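Prelumero Reserves: Notes from the Back Half of the Season

The reserve side completed its home fixtures in May with a draw against Clonuvar, a result that secured second place and brought an uneven season to a respectable close. The club fielded 17 players under the age of 21 across the campaign, and several of them are now in contention for a senior place.
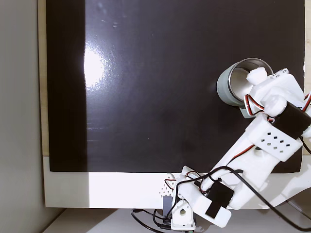 Posted by the Author
Club Correspondent, Prelumero Football

The most notable development has been at left back. The position was unsettled until the winter break, when a young midfielder was asked to fill in away to Nitimmont and kept the place for the next 9 matches. His passing under pressure was sound from the start. His defending at the far post took longer, and two of the goals conceded in that period came from crosses he misjudged.

Attendance also deserves a mention. The match against Nitimmont drew 900 spectators, a very good crowd for a reserve fixture played in steady rain. 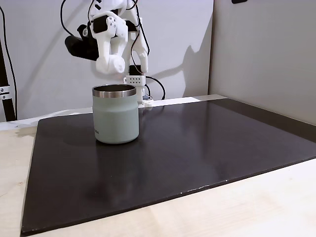 Insulated mug in pale green.

In attack the side relied heavily on set pieces. Corners were delivered to the near post with some success before opponents adjusted, and open play did not make up the difference. The coaching staff have recognised this, and the preseason program will place greater emphasis on movement in the centre of the field.

Supporters have asked which matters will be settled before training resumes. The following remain open at the time of writing.

1. The loan of the second goalkeeper to Soltani, which both clubs favour but have yet to sign.

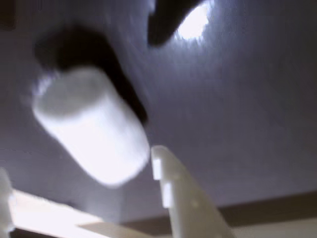

2. The kick-off time for home reserve matches, currently 2 p.m., which may be moved later to avoid a clash with the junior fixtures.

3. The captaincy, vacant following the promotion of last season's captain to the senior squad.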